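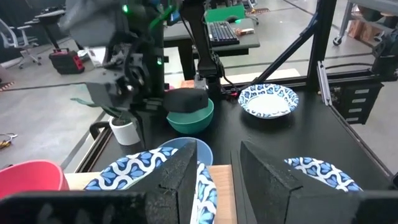 Nesma Badawi

J'ai lu le guide Detow comme je lis toutes les chartes de bonnes pratiques vendues avec un classeur : en cherchant ce qu'on pourrait vérifier. Jerkametti le présente comme un référentiel pour les postes à deux bras qui manipulent de la vaisselle et de petits objets. 19 fiches, un tableau de contrôle, et un autocollant « conforme » qu'on s'attribue soi-même. L'autocollant m'a mise de mauvaise humeur dès l'ouverture du carton.

Les fiches sur la préparation du plan de travail sont les meilleures. On y demande de noter la position de départ de chaque objet, de signaler toute pièce qui dépasse du plateau et de dégager les câbles avant la mise sous tension. Rien de neuf, mais c'est écrit clairement et on peut cocher oui ou non. La fiche 3, consacrée à l'espace partagé entre les deux bras, commence bien puis se réfugie dans « une distance raisonnable ». Raisonnable pour qui ? Evander Crichton, qui a relu le guide avec moi, a barré l'adjectif au stylo rouge et laissé un blanc.

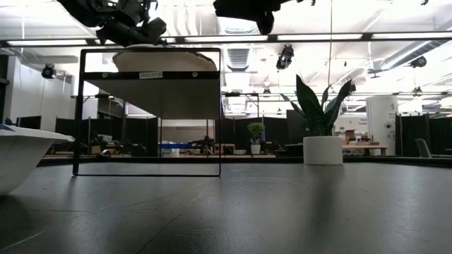

Même flou pour les obstacles en hauteur. Le guide veut qu'on « tienne compte » des étagères et des plantes, sans dire s'il faut les mesurer, les modéliser ou simplement les reculer. Mollah, que j'avais testé en novembre, est plus pénible à remplir mais impose un relevé. Je préfère encore la corvée.

Les assiettes à bord décoré ont droit à 2 lignes. C'est maigre. Un bord fin posé à plat n'offre presque pas de prise, et le guide recommande une approche « lente et adaptée » – sans vitesse, sans critère d'arrêt, sans consigne si l'assiette glisse. 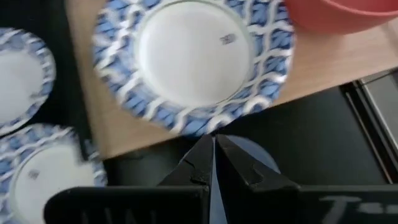

J'attendais au moins une règle sur les piles et les chevauchements. Il y en a une, en annexe, qui renvoie au « jugement de l'opérateur ». On l'avait déjà, merci, avant d'acheter le classeur.

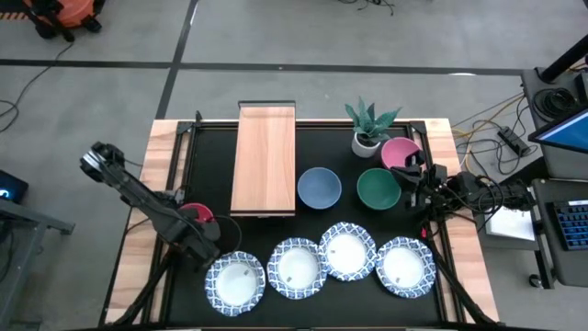
Poste à deux bras : bols de couleur et assiettes à motif bleu et blanc.

Reste le tableau de contrôle, utilisable tel quel si l'on supprime la colonne des notes de satisfaction. Chez Gerport, nous l'avons gardé, avec nos propres seuils à la place des adjectifs. Le reste du classeur est rangé.

Ma note : 2 sur 5. À emprunter avant d'acheter, et à relire quand Jerkametti aura publié des valeurs.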